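Home | Stories | Archive | Submit | Contact

18 August 2023
Staff fiction

The Drollano Correction

The tide gauge at Drondum was installed to an accuracy of 3 millimeters and had held it for the length of its record. Its readings went by wire to the survey office in Grarkley, where they were entered, averaged, and compared with the gauge at Nakpan on the other side of the strait. The two stations had always agreed within tolerance. In the first week of August they stopped agreeing.

The difference was 13 millimeters, with Drondum reading low. The junior surveyor reported it on the standard form. The form had a box for cause, and she entered "instrument." The senior surveyor returned it with the box circled. An instrument fault was a finding, he wrote, and a finding required a visit.

She took the morning ferry with a level, a staff, a spare float, and a tin of grease. The gauge house stood at the end of the breakwater. It contained a stilling well, a drum recorder, a stool, and the logbook.

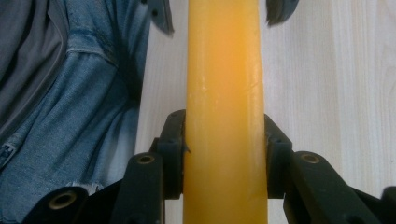 She checked the float first. It was sound. She checked the wire for stretch and the pulley for wear, and cleaned the inlet pipe, which held a small amount of weed. She then read the tape against the staff at intervals through one full tide. The gauge was correct. The water was where the gauge said it was.

This left the land. She ran a line of levels from the gauge house to the benchmark on the church step, then back. The two runs closed well. The gauge had risen with respect to nothing. The church step, the breakwater, and the gauge house stood in the same relation to each other as they had when the mark was cut. If one had moved, they had all moved.

She stayed the night at the inn and wrote up her figures at the table by the window. The innkeeper asked whether the harbor was sinking. She said that the readings suggested the opposite. The innkeeper appeared disappointed and brought the soup.

Back in Grarkley she drafted a second report. It proposed that the town of Drondum, including the breakwater, the church, and the inn, had gone up by 13 millimeters in a week. It had done this evenly and without damage. She attached the level books and left the box for cause blank.
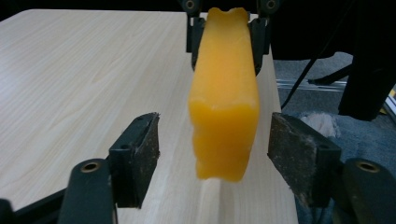 The senior surveyor replied in the margin that towns did not rise evenly. They tilted, or they cracked, or they slid. Even movement over that area was the signature of a clerical error, and he asked her to look for one in the reduction tables before the report went any further.

She looked. The tables were a bound volume of 3000 corrections, known in the office as the Drollano after the vessel on which they had first been computed. Every reading from both stations passed through it. She worked through the entries for Drondum with a ruler and a pencil. On the ninth evening she found a line that had been altered in ink. The original figure was still legible under the new one. The alteration was initialed, and the initials were those of the senior surveyor.

She recomputed the week with the original figure. The difference vanished. She then recomputed the earlier record, which had been reduced with the same line, and found that it had vanished only for that week. For all the years before, the two stations now disagreed, by a small amount that grew the further back she went.

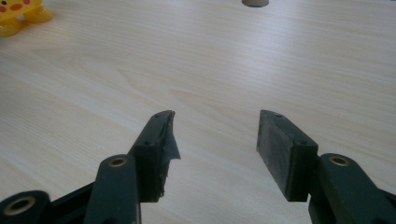

Yellow figure on a pale tabletop.

She carried the volume to his office and set it open on the desk. He read the line for some time. He said that the gauges had never agreed. He had been told as a young man to make them agree, and he had done it as gently as the arithmetic allowed. In August he had changed the figure back, to see whether anyone was still checking.

She asked what she should enter for cause. He uncapped his pen, considered the form, and passed the pen to her.

She wrote "land," and then the date.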